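Kitchen Helper Arm: What to Do After a Dropped or Crushed Container

Updated 1/31/20

We have a Horow arm on the counter for moving containers between the sink, the prep area and the shelf. It is good at jars and mugs. In January it cracked a plastic storage tub and then pushed the lid off the counter. These are the checks we went through afterward, in the order we would do them again.

Stop it first

Press the stop button before you reach in. Pausing from the tablet is not the same thing, as the arm still holds its position and can start again when the screen wakes up. Keep your other hand away from the fingers while you do it. If the arm is holding something heavy, put a folded towel under it before you cut the power. Ours sinks slowly when the power goes off and will set down whatever it has, not always gently.

Pick up the pieces

Cracked plastic is sharper than it looks. Sweep, then wipe with a damp paper towel and throw the towel away. Check the finger pads too. We found a sliver stuck in the left pad that would have scratched the next thing it picked up.

Check the grip setting

The grip on our arm goes from 1 to 200. It had been left at 40 after a job with a full jar, and that was too much for a thin tub. We now use these:

Thin plastic tubs and lids: 3
Mugs: 40
Full jars: 40, and no more than 700 grams in total

If the tub slips at the low setting, go up one step at a time. Write the number on a piece of tape and stick it to the base. The Kovska app forgets it after an update.

Clear plastic is the hard one

The arm had misjudged where the edge of the tub was. Clear plastic on a pale counter gives it very little to go on, and a shiny rim makes it worse. What helped us:

Put a strip of colored tape around the rim. Painter's tape comes off without leaving glue.
Use a dark, flat mat under the container. Silicone is fine, but it must not slide.
Turn off the light under the cabinet if it throws a bright line on the counter.
Wipe the lens with a dry microfiber cloth. Ours had almost a full thumbprint on it.

Move the cables

A loose cable at the back of the counter can catch on a finger and pull down whatever it is plugged into. Clip it to the wall or run it behind the backsplash. We use Pascu clips, the small size. Do this for phone chargers as well, even if they are only there for an hour.

Try again slowly

Set the speed to the lowest level and use an empty container you don't care about. Stand where you can reach the stop button - not across the room. Run the same move a few times before going back to normal speed. Clear plastic over a white counter, with a dark cable still at the back by the wall:
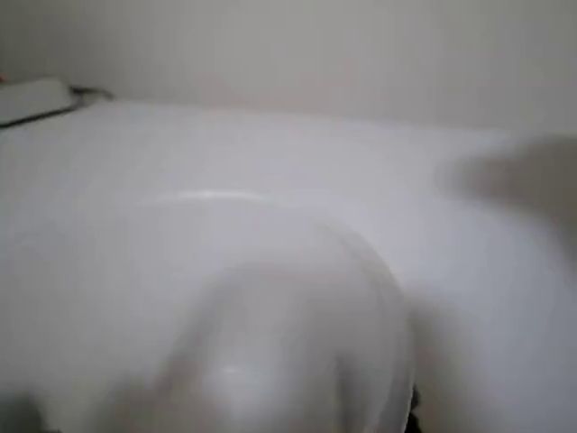 When to call for service

Call if the fingers close by themselves, if the arm drifts while it is switched on, or if the stop button feels loose. Wurnix handled the repair on ours and asked for the error log, so save it before you reset anything. Leave the arm unplugged until you hear back.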